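Textile Care and Storage, handout for session 3
Prepared by Henrique Leitão – last revised 2021-07-30
2 comments | 96 shares

In the last session we spoke about fibers. Today we speak about what happens to a fabric with pile or ribs when it is kept for a long time under its own weight. Please read this before the August practical.

1. Pile and ribs

A ribbed fabric such as corduroy has raised lines, called wales, with channels between them. In true corduroy the wale is made from cut threads that stand up. In a knitted rib the line is part of the knit itself. Both can be pressed flat, but they recover in different ways. Cut pile can often be lifted with steam and a soft brush. Knitted rib comes back mostly by rest and by a gentle wash.

The number of wales per inch tells you how fine the cloth is. A low number means thick cords, a high number means fine ones.

2. Folding

Every fold puts stress on the fibers at the outside of the bend. When the same fold is used every time, the pile wears there first and you get a pale line. The students of Halvard Kristiansen at Fondholm call this "the shelf line", and I have taken the name from them. To slow it down:

– fold in a different place each time
– put a roll of acid-free paper inside the sharpest bends
– keep heavy pieces at the bottom of the pile 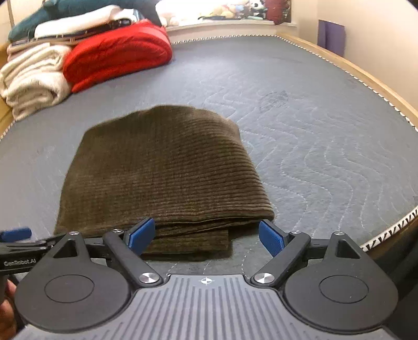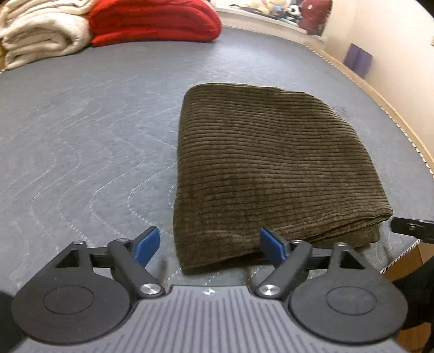
Brown ribbed blanket, folded, on a mattress.

Is it better to roll a heavy blanket than to fold it?
Rolling is kinder to the pile when you have the space and a wide tube. On a normal closet shelf a loose fold, changed two times in a year, is good enough.

3. Moisture and light

Cotton takes water from the air. A blanket which goes into a closed box slightly damp may smell after some weeks, and later it may get spots. Let it air for a full day before you store it. Plastic bags are fine for transport, but for long storage use a washed cotton sheet.

Light damage cannot be reversed. Brown and green dyes may fade unevenly, so turn the piece if it must stay near a window.

4. For the practical

Bring one ribbed textile from home and note its fiber content from the label. We meet in the Rolland room – the door code is 3535.

We use cookies to remember your settings. Accept | Manage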